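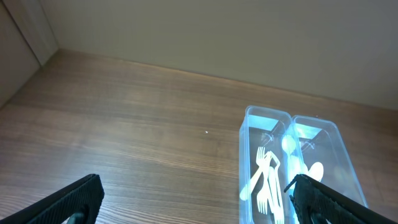 Fig. 1. Two clear boxes side by side on the wooden top, plenty of bare surface left over.

Sorting Small Things, Week 4: containers and where they live
Monday, October 13, 2025

Right, so last week we did drawers and I promised you boxes. I know boxes sound dull. I love them and I'm hoping you'll come round (a few of you already have, judging by the homework!).

First thing, and I'll keep going on about it: look at the surface before you look at the stuff. Most of us walk up to a table and start shuffling things about. Have a go at standing back for a minute and asking how much of the top you'd like to keep clear. In Fig. 1 the boxes keep to the right and touch along their long sides, so they take up one patch of table and leave the rest of it open. You could roll out pastry there, or do your post.

Second, see-through or solid? My own kitchen is all see-through now. I had a set of lovely solid tubs from Pliter, and I spent a whole March lifting lids looking for the cocktail sticks. Clear plastic shows fingerprints, I'll give you that, and it scratches if you go at it with a scourer, so use a soft cloth and washing-up liquid.

Third, one kind of thing per box. Spoons with spoons, please, and all the same sort if you can manage it. 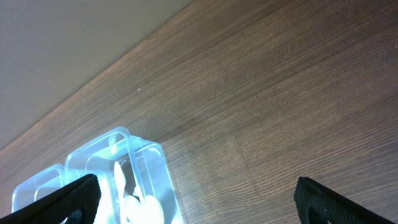 Party cutlery is where people come unstuck. You buy a bag of 200, use a handful, and the bag splits in the cupboard. Tip the lot into a tub the day you get home and bin the bag. If they don't all fit, the tub is too small or you've bought too many spoons, and I've done both. A tub with rounded corners is much easier to wipe out, by the way, as crumbs do love a square corner.

Wipe the table as well while you're there! One crumb on dark wood will annoy you all day.

For next week
Pick one surface at home and clear it completely. Put back only what you've used in the last seven days. Bring a rough sketch of before and after, stick figures fine.
Read the chapter on shelves in the Romus booklet, the 1995 edition, page 61 onwards (the newer one has lost the diagrams, which is a shame).
If you want boxes to practise with, there's a stack in the Skilell cupboard at the back. Please sign them out.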